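In defence of the bare table

My sister-in-law Graciela owns 231 cookery books and a table you can't put a plate on. I mention this with love. Mine has two cream cylinders on it and a good deal of wood between them, and visitors ask when I'm moving in.

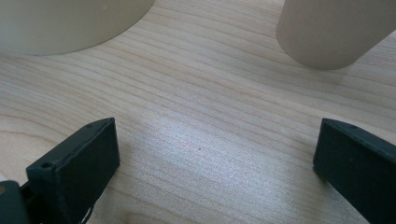
What the gap is for

Elbows, mainly. Also looking at the grain, a pastime I'd recommend over most television. Graciela calls it showing off and has offered me a fruit bowl.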